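Guides > Kitchen > Doors and hinges

How to straighten a sagging cupboard door 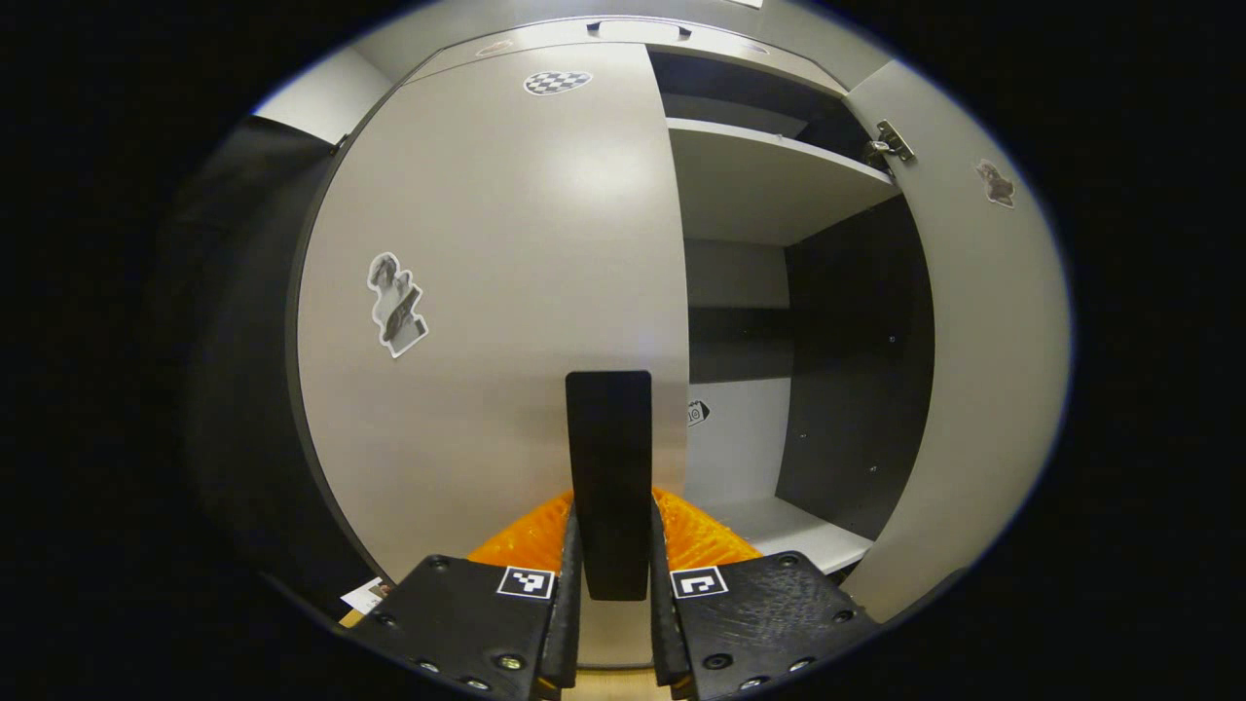 Open the door fully and find the two hinges. Turn the side screw on the top hinge a quarter turn, close the door and check the gap. If it has got wider, turn the screw back the other way. Adjust the bottom hinge last. Doors over 595 mm wide may need a third hinge.

Guide by Arnel Mercado

Previous | Next | All guides | Contact

We use cookies to remember your settings. Accept | Manage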